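Search the boards…
Filed under: Commuting & Transit
2 min read

bodin_rider
So Pristach is dropping the 63 bus after February. I take it every morning and the walk to the Gudon stop is nine blocks, uphill. Anyone else writing in?

pine813
Already did. My stop was the only one with a bench, too.

quietcarriage
Unpopular opinion — the 63 was never on time and I won't miss it. The 9 covers most of the same streets.

bodin_rider
Most, sure, but it skips the whole stretch by the clinic! My neighbor can't do that hill.

quietcarriage
Fair, I forgot about the clinic. I still think two buses on one road is silly.

pine813
I work at Prarnasov and half my shift rides it, so we're asking for a 6 a.m. run at least —

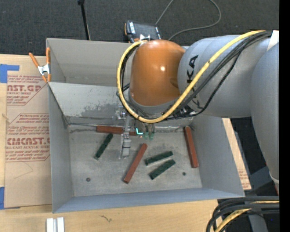

even one early bus would save me paying for parking. The comment form closes 27 February 2024, so get yours in.

bodin_rider
Sending mine tonight!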